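Subject: Re: [cell-tools] Sedgwick or Oston fingers for the drive task
Date: Wednesday, March 27, 2024

Both sets have now been through the drive task, so I can answer the question from last week.

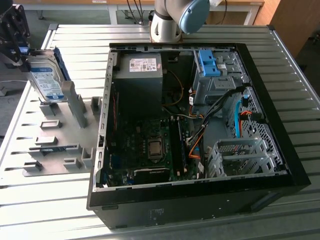
> Before we order more, can someone say which fingers hold a 3.5-inch drive better when it's standing in the fixture? In February the Gelham pair kept letting it tip. Also, does it matter whether we grab the caddy or the bare metal?

I ran 22 picks with each set on the same arm, using the same Flallgate controller settings. The Oston fingers dropped the drive 3 times. The Sedgwick fingers dropped it 3 times too, so the count alone doesn't settle it.

The drops were different, though. With Oston, all of them came on the lift, when the pads slid up the side of the drive. With Sedgwick they came on the move over to the bay – the grip was good but the drive swung and touched the edge of the case. Slowing that move should help, and I haven't tried it yet. I'd keep Sedgwick on for now.

On the caddy question: grab the top of the drive and leave the plastic alone. It flexes when squeezed, and then the drive goes into the bay at an angle.

Other notes:

- Lean the drive on the posts the same way every time. A small change in tilt throws off the approach more than changing fingers does.
- Keep the SATA cables away from the mouth of the bay before a run. The fixed camera loses the bay edge when one hangs across it.
- Finger opening is set in controller counts. I used 1,361 for the approach on both sets. Don't copy that to the Gelham pair, the linkage is different.

Logs are in the shared folder under the finger names. If anyone still has the thicker pads for the Oston set, I'd like to borrow them before we send anything back.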